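From: Berenice Tlapale
To: cell-users list
Date: 7/19/20
Subject: Re: Left gripper not releasing

Azucena Zepeda wrote:
> Left arm faulted again on the paper hanging job. The gripper
> stayed shut when told to open and the right arm kept pulling.
> Sheet tore. Log gives code 393. Is it safe to carry on?

Please don't run it unattended for now. We had the same code on the Traststead cell in April, 9 times in one shift. The gripper misses the open command, and the right arm doesn't wait for it. With paper you lose a sheet. With a hand in there it would be a good deal worse.

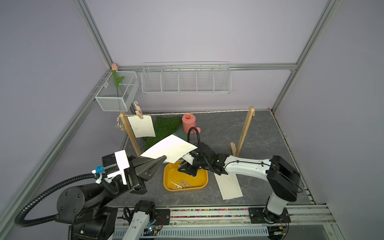
Until Beltico send new firmware, drop both arms to the slow setting and put a two second wait after every release. Keep someone by the stop button. If a gripper sticks shut, hit the stop and cut the power before you reach in. Don't try to pull the sheet free with the arms live.

Can you send me the full log, and tell me which firmware the left arm is on?

Berenice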